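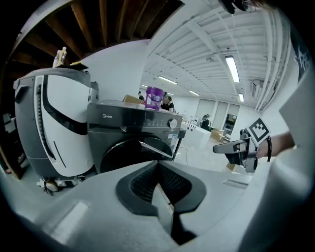 Photo: Nikadcombe Growers and Makers Chamber

Nikadcombe chamber opens entries for regional cider and perry awards

NIKADCOMBE, November 24, 2022 – Cider and perry makers from Nikadcombe, Pleslow and Estdale can now enter the regional awards run by the Nikadcombe Growers and Makers Chamber. Entries are free for members and there is no limit on the size of the business.

The awards have 12 classes this time, up from last year's list, with new ones for single-variety cider and for low-alcohol perry. Judging will be done blind by a panel of 16 people drawn from the trade, and every maker will receive written notes on flavour, colour and faults, whether or not they place.

"It was a hard season. We had frost at blossom and then a wet harvest, and glass cost more than anyone had budgeted for," said chamber president Setsuko Takagi. "The makers kept going and the early samples are clean and well made. I thank them for their work and for their trust in the chamber."

Last year's awards drew entries from 29 producers. The overall trophy went to Kos, a family cidery outside Pleslow, for a dry cider aged in old oak.

Head judge Masaru Ichikawa said the panel wants to see more from first-time entrants. "If you made one barrel and you are happy with it, send it in," he said. "We will taste it with the same care as the rest."

The winner of each class will receive $1000 toward bottling or label costs. Medal stickers will be supplied to all placed makers – these may be used on the winning batch only.

Results will be announced in June at the Estdale showgrounds, where the public can taste the placed ciders and meet the makers. Food stalls will be run by local growers.

Entry forms and labelling rules are available from the chamber office in Nikadcombe. Makers should send three sealed bottles for each entry, with the batch number marked on the carton.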